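Undton Community Help > Arms and teleop > Recording demos

Wrist cam demos with thin paper stuff, policy wont commit to a grasp

posted by fennelgate
Jan 16, 2018

Quick one, hopefully. Teleoperating a small arm, leader in my hand, follower does the work. Task is handling a pleated paper piece with Chinese calligraphy on it, and a long dark rod that stands right next to it. Paper is light, rod is stiff, and they overlap from most angles.

134 demos recorded, threw out 4 where I bumped the bench, one more where the log was corrupt. So 129 left, and the longest one ran to 3,574 steps which is way too long I know. I hesitate a lot near the paper.

Trained overnight. Arm goes to the right area, then hovers. Opens, closes a bit, opens again. Never commits. The arm says PIPER on it if the model matters, running through a Nistero bridge box to the pc. Lag is not bad, I can feel it but I can work with it.
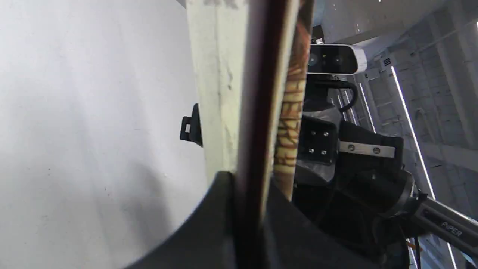

Which side gets saved as the action when you teleoperate, the leader or the follower?

The leader. Its joint positions at each step are the action, and the follower's joint positions go in as part of the observation along with the camera frames. If you save the follower for both, the policy mostly learns to stay where it is.

So that bit I have right, checked it twice after reading the Kárason notes. Gripper command is also from the leader. Still hovers.

Things I tried:
- shorter training, same
- longer training, hovers but smoother lol
- slowing down the playback, worse

What I havent tried is dropping the slow demos, dont want to lose them if I dont have to. They took all of June and then some. Also wondering if the paper is just too pale. Everything big in the wrist view is off-white or light gray and the paper is cream. The black characters are the only thing with real contrast on that side, plus the rod. 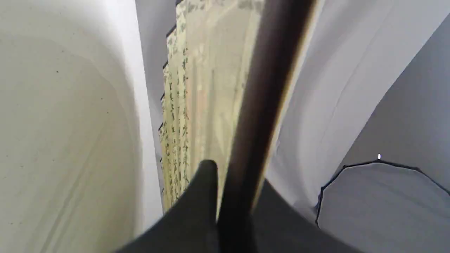 3 replies

Leif Blomqvist
Hovering is nearly always in the demos. You said it yourself, you hesitate near the paper. The policy is copying you. It sees the paper close up, and in your data the most common thing to do there is nothing.

What I would do, in this order:

Plot gripper command over time for ten random demos. If there is a long flat part right before the close, thats your hover.

Trim those flat parts. You dont have to delete the demo, cut out the steps where no joint moves more than noise. Leave a few in front of the close so the timing isnt crazy. Keep the originals somewhere.

Record a fresh batch where you decide the approach before you pick up the leader. Same path each time, only the start position changes. Practice with recording off til your hand stops dithering. A small clean set beats the big one, in my experience anyway, and you can mix them later.

Do the close in one motion. Half closing to feel for the paper makes no sense on a leader with no force feedback, you cant feel it, and the policy learns the half close. Thats your open/close/open thing.

On contrast, I wouldnt worry yet. Fix the pauses first. If it still misses after that, look at whether the rod hides the paper from the wrist camera right when you close. It does cross in front in your second shot. If its bad, come in from the other side, or add a fixed camera.

tubbs_r
try a different arm? I had a Wolden one and it just worked

oakmoss
+1 to Leif on the trimming. Had the same hover with envelopes. One thing to watch, if you cut steps out of the middle, cut them from the camera frames AND the joint log. I trimmed only the joints the first time and everything was shifted, lost two days on it.

Also lock your exposure if you can. Lights in view plus pale objects, auto exposure will jump every time the wrist tilts.

fennelgate
Plotted it. Flat parts are huge, in some demos its a third of the run. Embarassing. Trimming tonight. And yes exposure was on auto.

Leif Blomqvist
Normal. Mine looked the same. Post the plots from the new batch when you have them.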